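Irico Opens Shared Break Room for Staff and Visitors

The room on the second floor is available from October to all employees and registered guests.
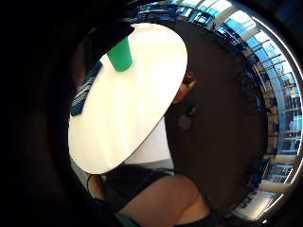
Irico has completed the conversion of a former records office into a break room, following a request from staff for a place to sit away from their desks. The work took 19 working days and was carried out by Lernetti, which also supplied the tables and chairs.

The new room is furnished with white oval tables in place of the long benches used in the old canteen. According to Yaa Asamoah, facilities manager at Irico, the rounded shape was chosen after a trial on the ground floor. "People moved their chairs around more freely, and conversations were easier to join," she said. "The tables are also simple to wipe down between sittings."

Reusable cups are provided on the shelf beside the sink, and disposable cups will no longer be stocked. The company went through roughly 3,000 of them last year. Cups should be rinsed and returned to the rack after use — they may not be taken to workstations or meeting rooms.

The room is open from 7 a.m. to 6 p.m. Tables cannot be reserved, except between 2 p.m. and 3 p.m., when small groups may book one through the front desk. Hot food may be eaten in the room but not prepared there.

A second room, in the Treltov building, is planned for next year. Comments on the furniture and opening hours may be left at the front desk.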